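Gripper settings in simulation, continued

I have now run the two-finger gripper model with both controllers, position and impedance, on the plate task. The arm, table and plate stay fixed between runs. Only the fruit start poses and the finger friction change. Each controller got 148 episodes, with a limit of 300 steps per episode.

Position control closes faster but tends to push the lime along the plate before the second finger makes contact. Lowering the closing speed helped. Raising the friction did very little, which surprised Virgilio Dagdag more than it did me.

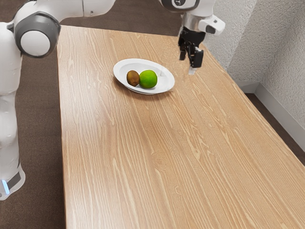
Impedance control is gentler and copes better with the kiwi, whose collision mesh is longer than it is wide. It does need tuning. I started with a stiffness of 1,000 on all axes and the fingers chattered on contact, so the vertical axis is now well below that.

The wrist camera is still running at its default exposure. Charito Macapagal wants to try a wider lens model in October, once the Cirnura build is stable. Until then I am leaving it alone and logging joint torques only.

Contact: Hirnilham notes | © June 2019 | Back to top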